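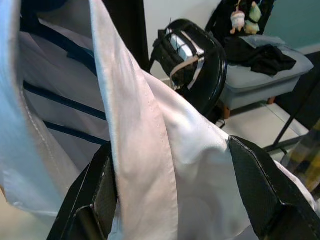 Old Laundry House in Dobre Opens Again With Classes in Hand Sewing

The old laundry house in Dobre, closed for many years, opened its doors again in March. The building now has a sewing room, a small library of patterns and a place where people of the town can bring clothes that need repair.

The house stands near the river and was built in 1748. For a long time the linen of the whole town was washed there, and later also the table cloths and bed sheets from the hotels in Flenis. When the last company left, the roof started to leak and the windows were covered with boards. The town bought the building back and repaired it with help from Vostarum, a local savings fund.

"My grandmother worked in this house when she was a girl, and she always spoke of the noise and the steam," said Eleni Kos, who leads the new sewing program. "I wanted that people come here again with their clothes. Now they will learn to keep them longer."

The first course takes 4 weeks and is for beginners. The students learn how to sew on a button, how to close an open seam and how to turn a worn collar so that the better side is on the outside. For the second course it is necessary to know the basic stitches already. In this course each student makes one simple shirt from the first cut to the last hem. Cotton and linen are used for most of the work, and students can bring their own cloth if they wish.

There is room for 30 students in each course, and the places for the first one were all taken before the opening. A waiting list is kept at the front desk. According to Ms. Kos, many of the names on it are young people who never held a needle at school.

"They buy a shirt, a seam opens, and they think the shirt is finished," she said. "It is a repair of ten minutes. But somebody must show it to you the first time."

The repair table is open in the afternoon until 4 o'clock. Visitors can use the thread and needles of the house without paying, but they are asked to wash their clothes before they bring them. Shoes, leather and heavy coats are not accepted at the moment — the machines in the house are made for light cloth only.

Part of the old washing room was left as it was, with the stone basins along the wall and the iron hooks in the ceiling. Visitors can see it when there is no class. The town museum in Eltumness has lent a group of old work shirts and aprons, which are shown on the upper floor until the end of summer. Some of them carry the small red numbers by which the laundry knew the owner.

An evening course in mending knitted clothes is planned for the autumn. The price is not decided yet. People who have old patterns at home and do not need them are invited to leave them at the front desk, also if the paper is torn.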